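Tasireo Kids > How Things Work > Around the House

What Does a Power Strip Do?

Dec 13, 2022
9 comments · 80 shares

A wall outlet usually has room for only one or two plugs. A power strip has one plug of its own, and it gives you a row of sockets in return. Electricity comes out of the wall, travels along the cord, and runs through strips of metal hidden inside the plastic case. Each socket touches those metal strips.

The strip does not make any electricity. Everything plugged into it shares what comes from one wall outlet. Lamps and phone chargers use a little. Heaters and toasters use a lot, and too many big things on one strip can make it hot enough to start a fire. Heaters should go straight into the wall.

Some strips have a switch for each socket. When the switch is off, there is a gap in the metal path and electricity cannot cross it. Turn it on and the gap closes — now the path is complete.

The slots are shaped to fit the metal pins on a plug. Different countries use different pins, so a strip from far away may look strange to you.
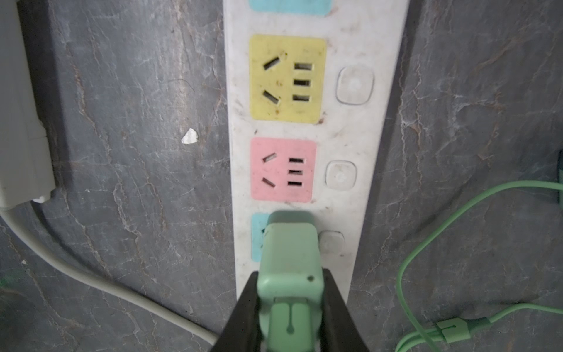 A power strip with colored sockets and a switch beside each one. The mint-green plug is in a light cyan socket.

Staying safe

Never put fingers, pencils or toys in the slots. Keep drinks away. Hold the plug to pull it out, never the cord. If a strip is dusty or dirty, ask an adult to unplug it from the wall and wipe it with a dry cloth.

Next: What Is a Fuse?

We use cookies to remember your reading level. OK | Learn more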